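Varnum recipe cards, readme. Quick version, will tidy later. Read the bit on units before you do anything with the amounts.

## What's in here

1,045 recipe cards, typed up from the boxes that came out of the Brusinska canteen kitchen and the Jurkosby one. Mostly vegetable dishes, soups, bakes, some puddings. Cards are handwritten or typed, a few cut out of newspapers and glued on. Years unknown for most of them.

2 files:

- `cards.csv` – one row per card
- `ingredients.csv` – one row per ingredient line, joins on `card_id`

Both UTF-8, comma separated, header row. Excel will wreck the fractions column if you just double click it (turns 1/2 into a date). Import it properly, set `amount_raw` to text.

## Columns, cards.csv

| column | what it is |
|---|---|
| `card_id` | B- or J- plus a number. B is Brusinska, J is Jurkosby |
| `title` | as written, spelling left alone |
| `title_clean` | my guess at a sensible title |
| `course` | soup, main, side, pudding, pickle, other |
| `serves` | number if given, blank if not |
| `method` | full text of the method, line breaks swapped for a pipe |
| `notes_on_card` | scribbles, crossings out, "too salty" etc |
| `dup_of` | card_id of the fuller copy if this one is a repeat |

`course` was filled in by hand, going by the title first and the ingredients if the title was no help. "Other" is a dumping ground. Dumplings are in there, so is a thing for cleaning copper pans that somebody filed under sauces.

## Columns, ingredients.csv

- `card_id`
- `line_no` – order on the card
- `amount_raw` – exactly what it says
- `amount_g` – grams, where it could be worked out
- `item` – tidied name, singular, lower case
- `prep` – sliced, grated, boiled and so on
- `unsure` – y if the handwriting beat me

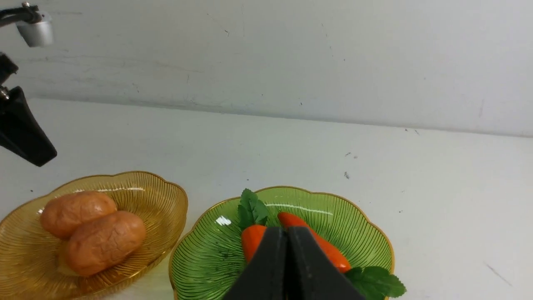 Items are singular, so `carrot` not `carrots`, `potato` not `potatoes`. Peas are the exception, left as `peas`. Beans as well, come to think of it. Swede and turnip are kept apart when the card is clear, otherwise it's `swede_or_turnip`. The two kitchens used the words differently and I couldn't always tell which was meant. Marrow and courgette same problem but less of it, so just left as written.

## Units, please read

Brusinska cards: ounces and pounds, with the odd gram on the later ones. Jurkosby cards: grams nearly all the way through, except the puddings, which go in cups. What size cup, no idea. I used the one printed on the back of the Hamdy flour leaflet that was tucked in the same box, and put that in `units.md`. If you have a better figure then change it there and rerun.

Things like "a good handful", "enough" and "as for Sunday" have no `amount_g`. Left blank. Don't fill them with zero!! Did that in the first version and it made every stew look like it had no parsley in.

Whole vegetables ("3 medium onions") are converted with the little table in `units.md`. Medium is whatever I thought medium was on the day. Potatoes are the worst for this, the cards say large, small, old, new, floury, "the big ones", and no two cooks seem to agree. Treat gram figures for potato as a rough idea only.

## Duplicates

228 cards are copies of another card. Some word for word, some with one line changed. All kept in, marked in `dup_of`. For counting how often a dish turns up you probably want to drop them. For looking at how a recipe drifted over time, keep them, they're the best part. The leek and potato soup loses its cream, gets it back, then gets milk powder.

Only matched within each kitchen. Haven't looked for Brusinska/Jurkosby pairs. There will be some. The beetroot one for sure.

## Checking

Picked 100 cards, typed them out a second time from scratch, compared. Most differences were punctuation. The ones that mattered were in amounts, usually 1/4 read as 1/2 or the other way round where the pen had run. Fixed those, and went back over every card in the same hand. Did not go back over the rest.
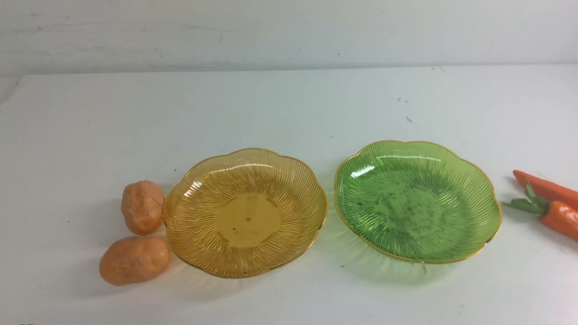
Newspaper cuttings weren't part of the check. They're printed so should be alright, but the glue has gone brown on some and eats the last word of the line. Marked `unsure` where that happened.

## Known problems

- J cards with a missing second side. The method just stops. Nothing to be done.
- `serves` on the canteen cards might mean trays and not people. One says 12 and uses a sack of potatos.
- Oven temperatures are in the method text only. Gas marks, Fahrenheit, "hot", "slow". No seperate column yet.
- A handful of titles are only a surname plus a dish. Surname taken out of `title_clean` and also `title`, sorry if you wanted it.
- Pickle cards sometimes give the vinegar on a different card altogether. See `notes_on_card`.
- Line breaks inside `notes_on_card` are not piped like the method ones. Should be. Next version.

## Not for cooking from

Some of these are not safe by current advice, mainly the bottling and anything with a jar of beans in it. It's a text collection. Look up a modern recipe if you want to eat it.

## Using it

Fine for teaching, fiddling, research, whatever. Say "Varnum recipe cards" somewhere. Don't sell it as a cookbook, the cards still belong to the kitchens.

Corrections go in as an issue with the `card_id` in the title. I look at them on a Monday, if I look at them. Please don't send a whole edited CSV, can't tell what's changed. One line per fix: card, column, what it should say.

## Still to do

- oven temps column
- match across the two kitchens
- second box from Jurkosby, puddings mostly, due in June
- rename `swede_or_turnip` to something less daft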